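Last updated: Wed 23 September

Open day at Plarano, notebook entry

Back from the Plarano open day and writing this up before it all turns to mush in my head. Two of us went from our side, and we came home with a tote bag of stickers and a lot of opinions. The kitchen demo was the one I wanted to see, so that gets most of the page.
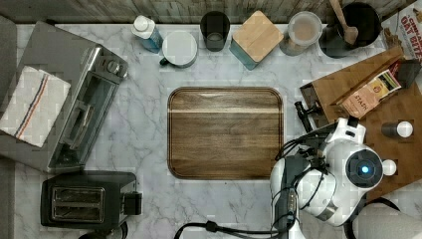
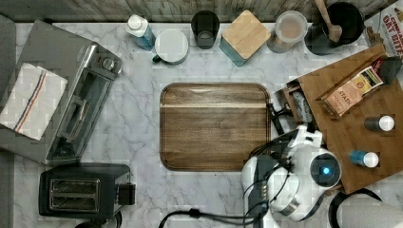 Kitchen counter station at the Plarano open day, both from overhead.

So the setup is a counter with real clutter on it, and I liked that a lot! Toaster oven with a towel thrown over it, two-slot toaster, a row of canisters and cups along the back, a cereal box in the corner. The middle is left clear for the cutting board and the arm comes in from the lower right, next to the angled tray. When we did our own version in May we had a bare table and four foam blocks on it, and I remember being very proud of that table. Hmm.

Their host walked us through what they call the Jundance routine, their name for the whole tidy-and-fetch sequence. You pick an item from a list on a tablet, the arm goes and gets it, puts it on the board, waits, then puts it back. I asked for the shaker and it took two tries. The first time the fingers closed a bit high and it backed off by itself and came in again lower – no drama, no one hit a stop button. I'd take that over a perfect run, frankly, since I got to see the retry logic for free.

Stuff I scribbled on the back of the program:

- They log every attempt, good or bad. The counter on the tablet said 1,377 when we walked up and people were still lining up behind us. I want a counter like that on our bench.

- Clear containers are still a pain for them too. They said depth goes funny on the lids, and they mostly lean on the overhead color view there. Same as us. Felt better hearing it.

- The cables are wrapped around the arm and then run off along the front of the counter. I asked if they ever snag and got a very long "wellll." They've been trying sleeves from Kodport and aren't sold on them yet.

- Shiny marble is a deliberate choice, apparently. They want the reflections. I would never have volunteered for that.

- Blue light on the arm. I forgot to ask what the colors mean. Need to email them.

The Van Dijk people had the station next door, doing drawers and cabinet doors, and it was mobbed by a school group so I only caught the end. Their arm was slower but very smooth, and it has a nice trick where it gives the handle a tiny tug first to check it has hold of it. Going to try that on our fridge door this week if the bench is free. It should only be a few lines in the grasp check.

One thing I didn't love: the reset. Between visitors, someone had to nudge things back on the tray by hand, and it added up. We waited nine minutes for our turn and I'd bet most of that was resetting. If we ever host one of these, I'd want the arm to do its own reset, even a sloppy one, or have a second tray loaded and ready to swap in.

To do from this:
- attempt counter on the bench screen
- tug test on the fridge door
- put real junk on our table (I'm bringing my old toaster, please don't make toast in it)
- ask Plarano about the light colors and whether they'd share their item list

Coffee there was terrible, by the way. The cookies were great and I had more than my share.

This site uses cookies to remember your settings. By continuing to browse, you agree to our use of cookies.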